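Hombridge to replace parking meters on main shopping streets

Drivers will pay by license plate number under the new system, with work due to begin in April

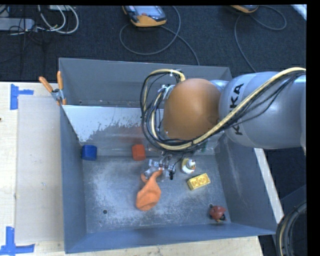 Hombridge will take out its coin-operated parking meters this spring and replace them with shared pay stations, the city's transportation office said in a notice dated 23/02/2024.

The change covers the downtown shopping streets, the blocks next to the train station and both sides of Andreadis Avenue. In all, 1585 metered spaces will move to the new system. Parking on residential streets is not affected, and resident permits stay as they are.

Under the new system, drivers will walk to the nearest station, type in their license plate number and pay for the time they want. There is no ticket to put on the dashboard. The stations take coins and cards, and a phone payment option will be offered under the name Doseo. Drivers who pay by phone can add time without going back to the car, up to the posted limit for that block.

Hourly rates will not change this year, according to the notice. The city plans to review them after the stations have been running for 16 months.

Most of the old meters were put in more than two decades ago. The transportation office said replacement parts have become hard to find and that repair crews answered 2197 calls about broken or jammed meters last year. Drivers who got a ticket while parked at a broken meter had to contest it by mail, and the office said those cases took up a large share of its staff time.

Skelteo, the contractor hired to do the work, will start at the north end of downtown and move south. Each block is expected to be closed to parking for one day while the old posts are cut down and the sidewalk is patched. Signs will go up at least three days before each closing. Cars left in a closed block may be towed to a nearby street, but the city said it will not charge for the tow during the installation period.

Several shop owners on Andreadis Avenue asked at a public meeting last month for the work to be done at night. The city turned down that request, citing noise rules and the apartments above the stores. It did agree to keep loading zones open until 10 a.m. on work days.

Some residents at the same meeting raised concerns about privacy and asked how long license plate records would be kept. The transportation office said payment records will be deleted after 90 days unless they are tied to an open ticket.

People with disabled parking placards will still be able to park free for the posted time. They will need to register their plate number once, either online or at the parking desk in City Hall. The desk will have paper forms in English and Spanish.

For the first two weeks after a block switches over, officers will leave warnings in place of fines for drivers who have not paid. After that, normal fines apply.

A map of the work schedule will be posted on the city website before the first block closes. Printed copies will be available at City Hall and at the main library.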